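The Year I Tried to Like Fruit

08/08/2019

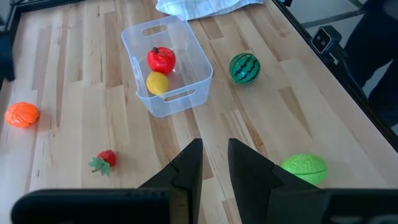 I was thirty-four before I admitted to another adult that I don't like fruit. I had been getting away with it for years by saying I'd just eaten. You can refuse cake and people admire you. Refuse a peach in August and they want to know about your childhood.

My childhood was fine, for the record. There was fruit in it. It sat in a blue bowl on top of the microwave and went soft at its own pace, and every so often my father would eat a brown banana over the sink with the look of a man paying a parking ticket. We were a cracker family.

The admission came at a dinner at Anika Zamora's place last December. She had made a salad with pomegranate in it, which is a thing people do in December, and I was moving the seeds to the side of the plate with what I thought was some skill. Anika watched me do it through most of a story about her landlord and then stopped and said, "Are you sorting that?"

I was sorting it. I had a very tidy pile.

So I said it out loud, and the table took it badly. Someone asked about mangoes. Someone else asked about mangoes again, in case I'd misheard. Then came the speech I have now received from a lot of people, which is that I've only ever had bad fruit, and that the real thing, picked at the right minute in the right country, would change my life. I'd like to point out that I'm never told I've only had bad olives. I eat olives by the jar and they come from the gas station.

By the end of the night I had agreed to a year. One new fruit, or one old fruit given a second chance, every week until the next December. There was wine involved. Anika wrote the terms on the back of an envelope and I signed it, and she still has it, and she has shown it to people.

I'm well past the halfway mark, so this is a progress report.

Apples. I had hopes for apples, which seemed to me the most like a cracker. The trouble is that there are too many of them and they're all named like racehorses. The man at the produce stand sold me one he called a Desusberg, small and greenish with rough skin, and told me it was an old variety that doesn't travel. I can see why it doesn't. It tasted like a pencil that had been near an apple. I went back and told him so, and he seemed pleased, and sold me two more.

Pears. A pear is ready for eleven minutes, usually while you're at work. I had one good one in February, eaten standing up with my coat on because I'd pressed it with my thumb on the way past and understood that it was now or never. I'll give pears that much. I don't need that kind of pressure from a snack.

Oranges. Fine. I have nothing against an orange except the peeling, which leaves me smelling like furniture polish until bedtime. Jalen Alcantara, who I share an office wall with, can take the peel off in one long piece and set it back up on his desk like an empty orange. He has offered to teach me. I have let the offer stand.

Grapes. I'd forgotten grapes. I ate a whole bag during a conference call and was surprised to find the bag empty, which is more or less how I eat everything I like. Anika says this counts as a conversion. I say grapes are barely fruit. They're closer to office supplies.

Dragon fruit. The best-looking thing I have ever paid too much for. Inside it's a wet cloud with dots in it. If you told me I was eating the packaging I'd have believed you.

Bananas. No. I did the week, I ate the banana, I thought of my father at the sink.

Somewhere in the spring I got the idea that the problem was equipment. This is where I usually end up when a thing isn't going well. I bought a mango splitter. I bought a melon baller, a tool I had thought only existed in cartoons. I downloaded an app called Clustik that was supposed to tell me what was in season and instead told me, every morning at six, that I was falling behind on my goals. I hadn't entered any goals. I deleted it and it sent me an email saying it missed me.

I also spent $59 on a ceramic fruit bowl from a shop called Talavera, on the theory that if fruit looked nice I'd want it. The bowl does look nice. It has my keys in it, and a roll of stamps, and one lime from May that has gone as hard as a golf ball and which I've become fond of.

The part I didn't see coming is that I like buying the stuff. I like the man at the stand and his contempt for supermarkets. I like picking things up and putting them down again as if I knew what I was checking for. Last week a woman next to me asked how you tell when a cantaloupe is ripe, and I told her to smell the end of it, with total authority, and she did, and thanked me. I don't eat cantaloupe. I think it tastes like the inside of a thermos.

Jalen's view is that I don't dislike fruit, I dislike being told to have it, and that if somebody had banned it when I was six I'd be in an orchard by now. He told me this while eating a plum over his keyboard. Plums are next week. He says the dark ones are better and the yellow ones are for people who give up easily, so I've bought the yellow ones.

The pomegranate is scheduled for the last week, at Anika's table, with the same people watching. She's already talking about the salad.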